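Popular Song Since 1950
Unit 4 notes: How a cover changes a song
Instructor: Arlo Crenshaw
Posted 2020-03-28

Read these before you do the listening log. They're longer than last time because I got carried away with the Durkdale material, and I hope you will too!

Start with the words. A song is the melody, the lyric and usually the chords under them. A recording is one performance of that song, fixed on tape or disc. When people say "the original" they nearly always mean the first recording, and sometimes they just mean the first one they heard. In your log, please write "first recording" or "earlier recording" and save us all some confusion.

Our main case is "Kincaid," written by Jalen Ambrose and first cut by his own group, Hullura. It's a slow waltz, mostly piano and brushed drums, and the singer holds back until the last chorus. The single was pressed in a run of 2,657 copies and did very little outside the region. Then Durkdale got hold of it. They moved it from three beats in a bar to four, pushed the tempo way up and opened cold on the chorus. Same tune, same words (nearly), and it feels like somebody kicked the door in.

Try this with both versions. Tap your foot and count out loud. In the Hullura recording the word "river" lands on beat one and gets the whole bar to itself. Durkdale squeeze it in just ahead of the beat, so the accent falls on "home" instead. I have played this for classes for years and I still grin when it goes by.

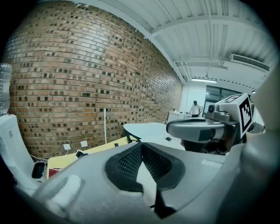

The second thing to listen for is the key. Durkdale's singer had a higher voice, so the band moved everything up a fourth, and the guitars could then use open strings on the chorus. That ringing sound a lot of you liked in January comes straight from that choice. Arrangers think about this all the time: a new key changes what the instruments can do as well as what the singer can reach.

Third, the cuts. Hullura's version has three verses and a bridge. Durkdale drop verse two entirely, and with it the only mention of the brother. So who is the singer talking to now? There are good arguments for a lover, a friend, or the town itself. Pick one and back it up from the lyric.

A quick note on money. The writer of a song earns royalties whenever a cover sells, and the performers on the first recording generally don't. Ambrose was both, so he did fine on this one. His bandmates had a different experience, and we'll get to that in Unit 5.

Listening log, 50 points
Compare the two recordings of "Kincaid," then choose one cover from the Pestamstead live set, which has 11 to pick from. Give timings for every moment you mention. Use headphones if you have them, the bass on the Pestamstead set is easy to miss.

Terms to know: cover, arrangement, transpose, meter, pickup note, cold open, bridge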